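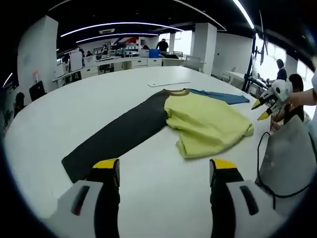

Can I wash a wool sweater in the machine if the label says hand wash only?
With a real wool program and a mesh bag it usually goes well, but you accept some risk, and a sweater you love should be washed in the sink.

Wool and Winter Clothes > Washing and Drying
Thread: Hand wash label, machine with wool program

pollameck_anna wrote:
I copied the question and the short answer from our old FAQ because I would like to hear more opinions. English is not my first language, so please excuse my mistakes.

I have a new machine with a wool program. It runs cold, the drum moves very slowly, and the spin can be set low. I have seven sweaters, most of them merino, one is lambswool from my aunt. All labels show the hand in the basin. Until now I washed everything in the bathtub and my back is not happy with it. Do you trust the program, or is it only a nice button?

tubandboard wrote:
I do not trust it. I lost a lambswool cardigan in a wool program two winters ago. It came out in the size of a child. The maker of the machine told me I used too much detergent, the maker of the cardigan told me to read the label. So now it is the sink for me.

Gromach wrote:
Sorry for your cardigan, but I think one bad wash is not enough to judge. What temperature did you have? Many older machines say "wool" and heat up to 40 °C. I wash my merino at 20 degrees, half load, liquid wool detergent, and I have done this for 26 sweaters in our family without felting. The children's ones too, and they are not treated kindly.

tubandboard wrote:
The dial said cold. What the machine did in reality I can't know. That is exactly my problem with it. In the sink I feel the water with my hand.

Desmond Ridgeway wrote:
I had a small knitwear repair shop in Prumstead until last March. Most felted pieces which came to my counter had one of two stories. Either the sweater went with the normal laundry by accident, or it was washed gently and then rinsed in water of a very different temperature. The second group was nearly always hand washed! People use warm water for the soap and then very cold water for the rinse.

So I would not say the sink is always safer. Please keep the wash and the rinse at the same temperature, and do not rub the fibers against each other.

pollameck_anna wrote:
Thank you Desmond, I did this wrong for years. I always rinsed cold from the tap. Does it matter if the label says "superwash"?

Desmond Ridgeway wrote:
Yes, it matters a lot. Superwash wool is treated so that the scales on the fiber don't catch each other. It can go in the machine with little worry. But it can grow longer when it is wet, so lift it with both hands under it, never by the shoulders.

ambrose_557 wrote:
I disagree about the mesh bag in the first post. In my machine the bag makes the sweater into a ball and the middle is not rinsed properly. I found soap in the sleeves after drying. Now I turn it inside out, close the buttons, and put it in alone with one old towel of the same color.

Gromach wrote:
Then your bag is too small, I think. The sweater should be able to lie folded once inside. With a big bag I never had soap left. But a towel gives lint, especially on dark wool.

ambrose_557 wrote:
My towel is older than some members here, it has no lint to give anymore. But okay, I will try a larger bag.

tubandboard wrote:
And the spin? Nobody has mentioned it. I roll mine in a dry towel, press with my knees, and then lay it flat. It takes more than a day in my bathroom, in January even longer.

pollameck_anna wrote:
I will start with the oldest merino, cold, low spin, large bag. The lambswool from my aunt stays in the bathtub, there tubandboard has convinced me. I will measure the sleeves before and after and write here what I got.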